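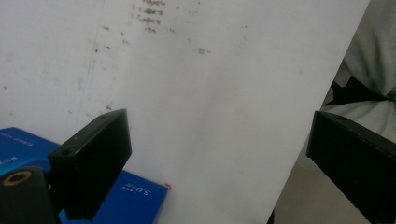
Plondow Cover Sheet, item 1128. Flat white sheet for lining shelves and separating boxed stock. The surface is uncoated and takes marks in normal use; gray and brownish smudges like those on the sheet shown do not affect its function as a liner. It flexes slightly when gripped at both sides. Store flat.

Supplied in packs of 50 or cartons of 200. Minimum order: 2 packs. Cut sizes on request from Drilitz. Cartons ship on Tuesday.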